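餐饮服务与场地运营 第七讲 流动餐车与园区供餐（讲义，课前发）
2009年6月

先说作业。上次交的选址表有一半没写供电，退回重填，下周补。

一、上讲没讲完的：园区为什么要餐车

老厂区改的园区，共同毛病：楼是改好了，吃饭没改。办公的人先进来，食堂后建，中间空一两年。这段时间靠什么？盒饭、便利店、自己带。餐车就是填这个空档的。
注意“填空档”三个字。餐车不是小食堂，产能、品种、座位都不能按食堂算。考试每年都有人按食堂算，扣分。

案例用Pisudent园区。原来是纺织机械厂，四月开始试餐车，合同方是Carkell（做车和设备），出餐的是Vaneo。两家分开签，这点后面要讲，先记住。

二、基本数据（抄下来，后面算题用）

园区登记就餐需求：300人
午市实际出餐：118份
其中11:50到12:40之间出的：92份
外摆座位：64个

看出问题没有。需求300，出118，不到四成。是车不行还是人不来？两个都有一点，分开看。

高峰50分钟出92份，平均一份三十多秒。单窗口，收钱和递餐同一个人。这个速度已经不慢了，再快就得拆窗口。所以瓶颈在窗口，不在灶。很多同学一上来就写“增加灶具”，错的，灶加了人还是堵在窗口前面。

剩下26份散在高峰前后，将近一个钟头，车基本闲着。怎么把人往两头引？
——早到优惠（Vaneo试过，12点前减一块，效果一般）
——预订取餐，单开一侧小窗
——和楼里各单位商量错开午休，最有效，也最难谈

三、座位

64个座，118份，很多人端走回办公室吃，所以表面上够。但是高峰不够。算法：
平均占座时间按25分钟，50分钟可以翻两轮，64乘2是128个座次。高峰出92份，按理坐得下。
实际为什么还有人站着？四人桌坐一两个人，空位没人去拼。座位利用率打七折，128变成89.6，就不够了。差得不多，可是人的感觉是“没位子”，下次不来。
结论：换小桌，两人桌占一半以上。不用加座。
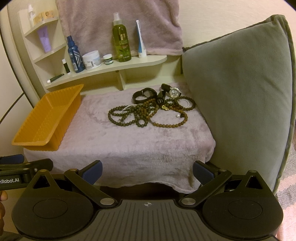 再补一点，雨天。外摆座位雨天等于零，除非有棚。棚要报批，老厂房外立面有的是保护的，不能随便打孔，只能用自立式。预算里单列，不要混在“其他”里面。

四、车停哪

三个条件，按先后：
1 地面承重和坡度。车加设备加水箱，满载很重，老厂区地下有旧管沟，盖板不一定撑得住。先查图纸，图纸没有就去问原来厂里的维修班，他们知道。
2 电和水。发电机能用但吵，靠办公楼的窗户肯定被投诉。Pisudent第一周用发电机，第三天就改接市电了。接市电要单独装表，不装表月底扯皮。
3 人流。放最后不是说不重要，是前两条不满足后面不用谈。

常见错误：停大门口。看着人多，其实都是路过的，上班的人中午不往大门走，往中庭走。Sitompul那个项目就是停门口，三周以后挪到中庭，具体数字下一讲给。

排队方向也要画出来。队伍不能横穿消防通道，也不能正对楼门。平面图上用虚线标，长度按高峰排队人数乘0.6米估。上次作业有人把队伍画进花坛里去了。

五、合同为什么分开签

Carkell管车：车辆、灶具、排烟、年检、维修。
Vaneo管餐：菜单、人员、原料、卫生、定价。
园区管场地：水电接口、垃圾、座位、保洁。

好处，出问题责任清楚，换一家不影响另一家。坏处，中间有缝。典型的缝：
排烟罩清洗算谁的？设备归Carkell，油是Vaneo炒出来的。合同里没写，扯了两周，最后日清归Vaneo，月度拆洗归Carkell。
隔油池同理，在园区地面上，又是餐车在用。
写合同的时候拿一张日程表，从早上开车门到晚上收摊，一件一件过，每件后面写一个名字。写不出名字的就是缝。这个方法土，好用。

六、菜单（简单讲，下学期有专门的课）

餐车菜单四到六个品种，再多窗口就慢。热的主食两种，冷的一种，汤一种，其余机动。
共用原料，一样原料至少进两个菜。
不做要切要剔骨的，客人站着吃，一次性餐具切不动。
定价参照周边盒饭，可以高一点点，高太多只有第一周有人来。
一周换一个品种就够，不要全换。常客是冲着固定那几样来的。

七、卫生和垃圾

清水箱、污水箱分开，污水箱容积要大于清水箱，每年都有人写反。
冷藏温度开市前、收市后各记一次，表贴在车门内侧。
垃圾桶放在座位区的出口，不放车边上。放车边上，队伍和倒垃圾的人撞在一起，还招苍蝇。
厨余当天清走，不过夜。

八、作业（下下周交，两页以内）

用第二节的数据做：
（1）如果加一个预订取餐窗口，能分走高峰三成，主窗口每份平均间隔变成多少？
（2）座位利用率七折不变，占座时间降到20分钟，高峰座次够不够？写过程。
（3）给Pisudent写一张从开车门到收摊的责任日程表，不少于十五项，每项写清归哪家。

第三题占分最多，别只写前两题就交上来。手写可以，字要能认。选址表没补的和这次一起叫，再晚不收。

参考：课本第五章后半，第九章的表9-2。表里“日均客流”那一栏印错了行，往下挪一行看。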